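打印本页 | 电邮给朋友

九号仓

接到通知的时候，我正在给Langlois大楼的中央空调换滤网。物业经理把我叫到走廊里，说总部要卖掉九号仓，让我去做交接前的查验，住在那边，查完再回来。我问要几天，他说看情况。

九号仓在Naseo工业园的最里头，挨着铁路。园子是Erora开发的第一个项目，当年一共盖了九栋，编号从河边排起，九号最远，也最后租出去。我在那里当过四年维修工，后来公司盖了写字楼，把我调进城里。算下来，我已经很久没有回去过。

七月底的园子很热。门卫换了人，不认识我，打了两个电话才放行。我把车停在九号仓的卸货台边上，拿出钥匙。钥匙还是老的那一把，铜的，齿口磨得发亮。锁倒是新的，打不开。我又走回门卫室，拿了另一把。

仓库登记面积是941平方米。租户上个月搬走了，是一家做纸箱的，租了许多年，从来没有拖过租金。地面上留着机器的螺栓孔，一排一排，有的用水泥补过，有的没有。东墙上有一道水渍，从天沟一直下来，到插座上方停住。我把这些都写在查验表上。

查验表一共四页，第一页是结构，第二页是水电，第三页是门窗和隔断，第四页是备注。从前我们只有一页，后来公司每吃一次官司，表就长一点。

第一天我看完了屋顶和排水。天沟里有半沟松针，可附近没有松树。我铲了两桶，提下来倒在围墙边。傍晚园子里的人都走了，我坐在卸货台上吃了两个馒头，一盒凉菜。货车从铁路上过去，很长，过完了地还在抖。

夜里我睡在二楼的办公室。办公室是租户自己隔出来的，拆的时候合同上写明要恢复原状，他们没有拆，公司也没有追究。里面有一张行军床，一个文件柜，窗户朝着铁路。文件柜最下面一格锁着。我没有去管它。

第二天买家派人来了。买家叫Besov，做冷藏的，想把九号仓改成冷库。来的是个女工程师，年纪和我差不多，穿一双沾了泥的靴子。她不怎么说话，走到哪里都先用脚跺一跺地面。

“这地坪多厚？”她问。

我说图纸上是十八公分。

“图纸上。”她说。

我说当年浇的时候我在，是十八公分，西头那一块还厚一点，因为罐车来多了一车，退不回去。她看了我一眼，把这句话记在本子上。

我们一起量了柱距，又量了大门的净高。她要看隔断，我领她上二楼，一扇一扇地开门给她看。有两扇关不严，铰链松了，我当场紧了一扇。另一扇的螺丝孔已经滑牙，得塞木签子再拧，我说下午弄。她说不用弄，反正要拆。我说表上要写“可正常使用”，不弄我没法写。她就没再说什么，站在旁边替我扶着门。
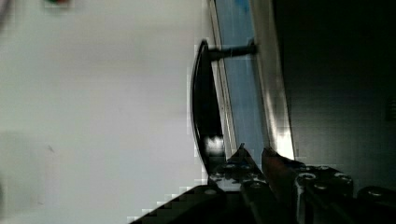 钥匙

文件柜那一格是第三天打开的。

女工程师走后，我给总部打电话，问柜子里的东西怎么处理。总部说，租户已经书面放弃了遗留物，让我清空，拍卖的拍卖，扔的扔。我用改锥撬开锁，里面是一个饼干桶，桶里全是钥匙。

每把钥匙上都拴着一块纸板，是从纸箱上剪下来的，用圆珠笔写着字。有的写“大门（旧）”，有的写“配电间”，有的写“不知道”。写“不知道”的最多。我认出其中几把是我配的。那时候我在园子里管锁，谁丢了钥匙都来找我，我在铁路那边的小铺里配，一把收两块，回来报销。

我把钥匙倒在行军床上，一把一把地看。有一把拴的纸板上写着“742”。园子里没有742号。九栋楼，每栋最多的也只隔过十几间。我想了很久，想不出这是哪里的门。

晚上睡不着，我拿着那把钥匙下了楼，把九号仓所有的锁都试了一遍。大门，侧门，配电间，水表井，消防箱。都不对。我又走出去，试了八号仓背后的铁栅栏，那里早就没有人用了。也不对。门卫打着手电过来，问我干什么。我说查验。他说查验到八号去了？我说顺路。他把手电关了，陪我走了一段。

他说他来这里一年多，夜里最怕的是下雨，雨打在铁皮顶上，什么也听不见。我说我在的时候也是这样。他问我从前住哪里，我指给他看，门卫室后面，现在是变压器。

回到二楼，我给从前的仓库主管发了一条短信，问他742是什么。他退休以后搬到南方去了，我们几年没有联系。第二天早上他回了，只有一句话：是车皮号。

我这才想起来。园子刚盖好的那一年，铁路支线还通着，纸箱厂的第一批机器是用火车运来的。车皮到了，钥匙没到，一群人围着一节车皮站了一上午。最后是我用锯条把锁锯开的。机器卸完，车皮要还，不能敞着门还，我就去小铺里买了一把新挂锁，锁上了。挂锁带两把钥匙，一把交给铁路的人，另一把大概就留在了纸箱厂。

那节车皮当天下午就拉走了。支线第二年也拆了，枕木被园子里的人抬回去垫了菜地。

我把查验表的前三页填完，装进文件袋。第四页备注，我写了东墙的水渍，写了地面的螺栓孔，写了二楼隔断未恢复原状。写到遗留物的时候，我写：钥匙147把，其中可用六把，已随房移交。

这个数是准的，我数了两遍。742那一把不在里面。

8月3日，双方在Langlois大楼签字。会议室的空调很冷，滤网是我走之前换的，只换了一半，另一半后来是别人换的。Besov那边来了四个人，女工程师坐在最边上。公司的律师把查验表翻到第四页，念了一遍，念到西头地坪偏厚的时候停下来，问这有什么依据。那是她让我加上去的。

女工程师说：“他在。”

律师等了一会儿，见她没有别的话，就接着往下念。

签完字大家去吃饭，我没有去，大楼七层有一户报修，说门锁卡住了，人在里面出不来。我提着工具箱上楼，隔着门叫她往后站一站。锁舌锈了，喷了油，等了几分钟，开了。是个老太太，在公司租的诊所里做账，周六来加班。她说她已经给儿子打了电话，儿子正从家里赶过来，现在又得打一个，叫他别来了。

我说来了也好，可以一起回去。

她想了想，把电话放下了。

我收拾工具的时候，她问我口袋里什么东西在响。我掏出来给她看，说是一把挂锁的钥匙。她问锁在哪里。我说在一节车皮上，车皮在哪里就不知道了。她点点头，从抽屉里找出一个信封，问我要不要装起来，省得丢。

我接过来装了，在信封上写了742，放进工具箱的底层。

最后更新：本篇刊出后改正错字两处

打印本页 | 电邮给朋友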